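Stacking Paper Cups Without Squashing Them

If you have ever set up drinks for a school fair or a big family party, you know how quickly a tidy sleeve of paper cups turns into a wobbly mess on the table. I have been doing the drinks table at our October supper for more years than I care to admit, and over time I've settled on a way of handling the cups that saves me a lot of grumbling.

Start by washing and drying your hands (paper soaks up a damp thumbprint in no time!), then open the sleeve at the bottom end, where the bases are. Slide the cups out together onto a clean towel — don't shake them, however tempting it is when you're in a hurry.

Now for the stack itself. Plain white cups are my favorite, and they're stiffest near the rim and near the base. The middle of the wall gives way first, so hold a cup there only as firmly as you need to and keep your fingers on opposite sides.
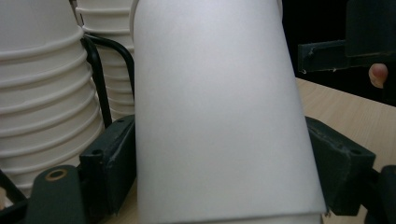

When you nest one cup into another, lower it straight down and let it settle under its own weight. Please don't push! A cup that has been pressed in grips the one below it, and then your guests end up pulling out 2 at a time and putting the spare back with their fingers all over the rim. If a pair does get stuck, hold the outer one still and give the inner one a small twist as you lift.

I keep my stacks short, up to 6 cups high, and stand them upside down on the towel so dust stays out. My friend Widad Geagea likes hers taller and leans them against the wall, and I will say they look very nice until somebody opens the door.

For pyramids, leave a finger's width between the cups in the bottom row and set each cup in the next row over a gap. Build the whole row before you start on the one above it.

Any cups left over can go back in their sleeve, rims all facing the same way, with the open end folded under. Mine live on the top shelf of the pantry, next to the napkins, with nothing heavy on top of them.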